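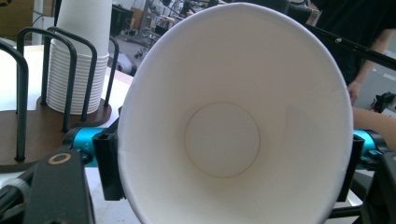
Section 4: Your first batch of yogurt

So you've washed everything and the Neller is sitting on your counter looking shiny. Good! I'm going to walk you through a plain batch the way I make it at home, with whole milk and a spoonful of store-bought yogurt. Save the vanilla and the honey for your second try, please. I know it's tempting.

Before you start, put the machine where it can stay put all night. It only pulls 380 watts, so any kitchen outlet will do, but it hates being bumped. Mine used to live next to the dishwasher and I got soup every Thursday.

1. Pour the milk into a saucepan and heat it slowly, stirring now and then, until it reaches 180°F.

2. Take the pan off the heat and let it cool to 110°F. Mine takes 25 minutes with the lid off, longer in a heavy pot.

3. Scoop two tablespoons of plain yogurt into a small cup and thin it with a splash of the cooled milk. Stir until you can't find any lumps.

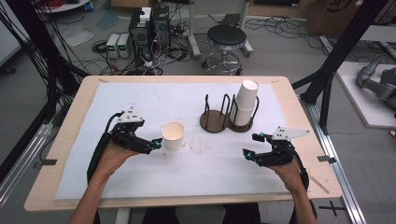
White paper cup, standing upright on the mat.

4. Tip the starter back into the pan and stir gently. No whisk! You don't want a head of foam on top.

5. Fill the inner jar up to the line, put the lid on, and lower it into the base.

CAUTION: Never pour milk straight into the base. The heating plate is under there, and it has to stay dry. If you spill, unplug the machine and wipe it out with a barely damp cloth.

6. Press Start and pick eight hours. I usually do this at 10 p.m. and then I get to wake up to breakfast.
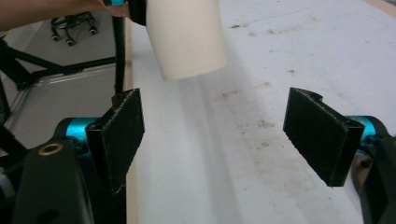 7. When it beeps, lift the jar out with both hands and move it to the fridge for at least four hours. It'll look a bit loose when it first comes out, and it firms up a lot as it chills.

NOTE: If you like it thick, line a strainer with cheesecloth and let the chilled yogurt drain over a bowl. Keep the whey, it's lovely in pancake batter (my friend Bogumił Szulc puts it in his rye bread, and I've stolen that idea more than once).

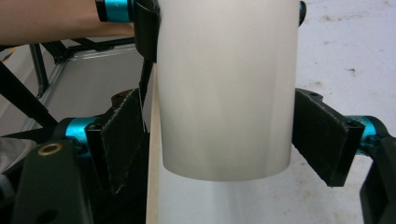

Off-white and smooth-sided, a little narrower toward the bottom.

If something goes wrong

Thin yogurt: your starter was probably old, or the milk was still too hot when you added it. Try a fresh tub.

Too sour: take an hour off the timer next time.

Display shows E2: the base is too warm to start. Unplug it, leave it alone for a while, and try again.

Lid won't sit flat: check the rubber ring for a twist. A new ring is part number 2726, and the Brunham parts desk can mail you one. You'll find how to fit it in Section 6, along with cleaning.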